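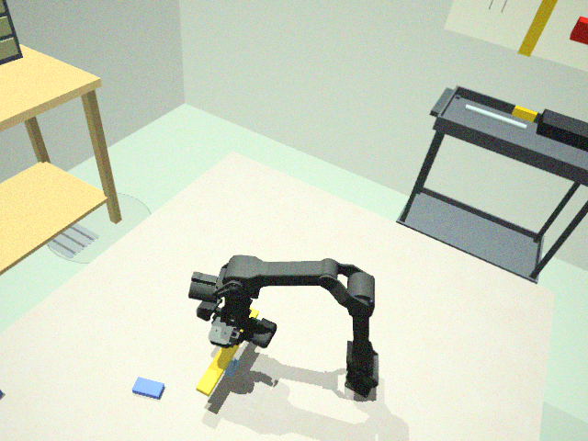
The arm over the yellow bar in the simulated cell, with a blue block lying separately on the mat.

Lab visit: the Lidis cell at Kullthorpe
Monday, November 16, 2020

I went to Kullthorpe to see how the Lidis cell is set up and kept in calibration. Encarnación Nieto looks after the hardware and Anas Chraibi maintains the simulation. The two share one maintenance log, and most of the visit was spent going through it.

Every change to the cell is tried in the rendered model first. The arm stands on a cream mat, with a wooden table and a grey metal table behind. Chraibi keeps the furniture in the model as collision geometry, so a path that would clip a table edge is rejected before it reaches the controller.

The long bar is the awkward part. If it is gripped away from its midpoint it rotates in the fingers, and the wrist torque reading drifts. A small block close to the bar complicates the approach again, as the open fingers need clearance on both sides. The current routine comes down from overhead, stops 18 mm above the part, corrects the wrist angle and then closes at reduced speed.

Base position is checked at the start of each week. Nieto touches off on two reference pins and compares the reach with the stored value of 849 mm. In February the cell was reading 841 mm after a move from the Unstead building. The cause was a base plate bolted down over a burr. She filed the plate, retorqued the bolts in a cross pattern and repeated the touch-off 10 times before releasing the cell.

Finger pads are replaced on wear, measured with a gauge at the tip. New pads go on as a pair, and the gripper zero is reset afterward. The old zero is written in the log beside the new one. Nieto showed me a page where this had been skipped, followed by two days of dropped parts.

Wrist joints get a backlash check by hand with the brakes on and the power isolated. Any play that can be felt goes to Whitlock for service – the joint is not opened on site.

The model is updated last, once the physical measurements are signed off. Chraibi enters the new base offset and gripper zero, reruns the stored paths and files the differences. A rerun was still going when I left, so I have no results for the revised approach angle. He has promised to send the log pages.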